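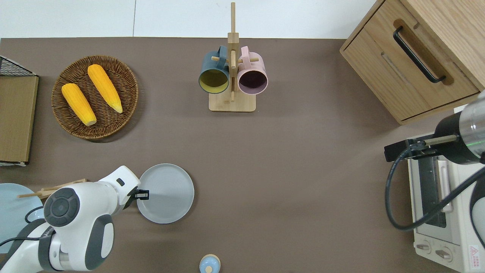
Week 5: The Kitchen Comes to Work

Automation at work usually enters the conversation as a number, the number of jobs that will go, and we spent the first four weeks of this course with that number. This week we get to the smaller matter of what happens to the people who stay. The case is a staff kitchen, the sort that feeds an office or a clinic out of cupboards, and it's a good case because everybody in the room believes they already understand it. You have all hung up a mug. You may even have put a plate away when asked. Now look at what the job consists of once two arms share the table: a gripper at the rim of a gray plate, another over the toaster oven, mugs on a stand, corn in a basket, and a good deal of bare brown tabletop in between. Keep that bare stretch in mind. We will come back to it under the heading of who does the tidying.

1. The site

The reading for this week is Ostap Fedoruk's account of the Hulden building, where a catering contractor called Clultine ran a kitchen for 112 people. The contractor brought in a pair of arms for what the proposal called "table-level tasks." These were plates, cups, small appliances, and the moving of food from one container to another. The proposal did not include cooking, greeting anyone, or knowing that the man from accounts can't have sesame.

Before the arms, eight people worked in the kitchen across two shifts. After, there were still eight. Management was proud of this and mentioned it often. Fedoruk's question is whether they were the same eight jobs, and his answer takes up most of the report.

Read sections 2 and 3 closely. Section 1 is mainly about procurement and can be enjoyed by those who enjoy that sort of thing.

2. Tasks and jobs

A reminder from week 2, because the midterm suggested that a reminder would be welcome. A task is a thing you can write on a card. A job is what a person is paid to be responsible for, and it contains tasks the way a soup contains carrots. You can take the carrots out. You are then left with something, and it may be perfectly good, but you should probably stop selling it as carrot soup.

Automation takes tasks. Whether it takes a job depends on how many of the tasks go, whether the remaining ones hang together, and whether anyone with a budget sits down to look at what is left.

At Hulden, the tasks that went were the ones that were easy to write on a card. Move the plate. Hang the mug. Open the oven door. The tasks that stayed included:

Noticing that the corn had gone soft.
Deciding which chipped plates could be put up with for another week.
Moving things so the arms could reach them.
Moving things back so the people could reach them.
Explaining to visitors that no, it doesn't make coffee.

The third and fourth items weren't in anybody's job before. They are new work, created by the machine, and they don't appear in the savings column. In the literature you'll see this called articulation work. The kitchen staff at Hulden called it "setting the table for the boss," which I think is better, though please use the proper term in your essays.

3. The tidy table

A human kitchen worker can find a mug behind a stack of bowls, under a dish towel, in the wrong cupboard, while talking. The arms at Hulden did best when objects stood apart from each other with open surface between them. This is a reasonable thing to want. Most of us would like it at home.

But open surface has to be made by someone, and kept that way. A kitchen in use fills up. People put down phones, a bag of onions, the lid of something. Under the old arrangement the clutter was managed as it came, by whoever was nearest, and it cost so little each time that it had no name. Under the new one, clearing the table became a scheduled duty with a sheet to initial. The afternoon shift estimated it took them roughly 5 minutes before each run. Multiply by the runs in a day and you have found part of the time that was supposed to have been saved.

Three points for your notes.

First, a workplace gets rearranged to suit its least flexible member. This was true well before robots, as anyone who has shared an office with a senior colleague can tell you. The machine is simply a very clear instance.

Second, the rearranging tends to fall to the people with the lowest pay, who aren't asked about it, since it looks like ordinary cleaning.

Third, it sometimes leaves the place better. Several of the Hulden staff liked the clear table. One cook told Fedoruk that she'd wanted that counter emptied for years and it had taken a machine's complaint to get it done. She had complained too, of course. Her complaints hadn't come with an error code.

4. Pace

Early factory automation set a pace and the worker kept up with it. The classic readings (week 1, the packet with the staple in the wrong corner) are full of people running after a line. Students tend to expect the same story here, and it doesn't quite fit.

The arms at Hulden were slow. Nobody had to run. What people had to do was wait, and in particular to wait nearby, in case. Waiting nearby is an odd sort of labor. You can't start anything long, you can't sit down without looking idle, and your attention is spoken for even though your hands are free. Fedoruk spent a morning with a worker assigned to "supervise" and recorded that she intervened twice, both times to turn something so it faced the right way. She went home more tired than on a dishwashing day.

Compare this with the night clerk and the security guard from week 3. The demand is on vigilance, and vigilance is hard to see and harder to price. Clultine at first classed supervision as light duty and paid it accordingly. The staff objected. The rate was raised in September, after some correspondence that Fedoruk prints in full and which is worth reading for the tone alone.

5. Skill, up or down

You will meet two camps. One says automation strips skill out of work and leaves people minding buttons. The other says it removes the drudgery and frees people for higher things. Both camps have been sure of themselves for about a century.

The Hulden case gives each of them something. Two staff learned to restart the system, adjust its routines and write usable fault reports. They became the people everyone called for, and one of them later moved to Zhuravel, the firm that handled the installation, at a better wage. That's a real step up and we shouldn't be sniffy about it.

The other six found that their work had been thinned. What had been a round of varied chores, with some rest built into the easy ones, became a run of the awkward ones. This is the part students usually miss. Easy tasks in a hard job aren't waste. Putting plates away is when your back recovers, and it's when the new person asks the old person how things are done. Automate the easy parts and you have made the average hour harder without changing a word of the contract.

It also did something to training. New hires used to start on plates and cups for their first weeks, watching the rest of the kitchen as they went. With plates and cups partly spoken for, the contractor wasn't sure where to start them. The first answer was a video.

6. Who gets to say it's working

When the trial came up for review, Zhuravel reported completed routines. Clultine reported staff hours. Building management reported that visitors were impressed. Each figure was correct, as far as Fedoruk could establish, and each had been picked by the party it flattered.

No measure was collected from the kitchen staff until Fedoruk asked for one. He used the Cerell scale, a plain questionnaire on fatigue, control and interruption (it's in the appendix - please look at the items before you quote the scores). Fatigue barely moved. Interruption went up. Control split the group: higher for the two who could restart the thing, lower for everybody else.

My own view, which you are free to argue with and which a few of you already have, is that the split is the finding. We ask whether automation is good or bad for "the workers" as if they were all standing in the same spot. Eight people and one kitchen were enough to get two quite different answers.

7. For the seminar

We meet on 21/10/2022 in the usual room, with the usual heating. Please come with a page on one of the following. A page means one page.

Pick a job you have held, paid or otherwise, and write down the easy tasks in it. What did you use them for? What would your day have looked like without them?

Fedoruk argues that time spent preparing a workspace for a machine should be charged to the machine. Who would object, and on what grounds? Would you put the time spent waiting nearby in the same column?

Find the correspondence about the supervision rate and work out what each side thinks supervision is. They're using the same word for at least two things.

Suppose you were asked to redesign a new hire's first month in that kitchen. What would you have them handle, and who would be standing next to them while they did?

8. Reading

Fedoruk, the Hulden report, sections 2 and 3 and the appendix. The week 1 packet again, for the chapter on pace. The optional article on hotel laundries is long, and somewhat in love with its own footnotes, but the interviews are excellent and you'll want them for the final paper.

Essays on last week's topic are in the box outside my door. Those of you who wrote that the robot "wants" things should see my comments in the margin.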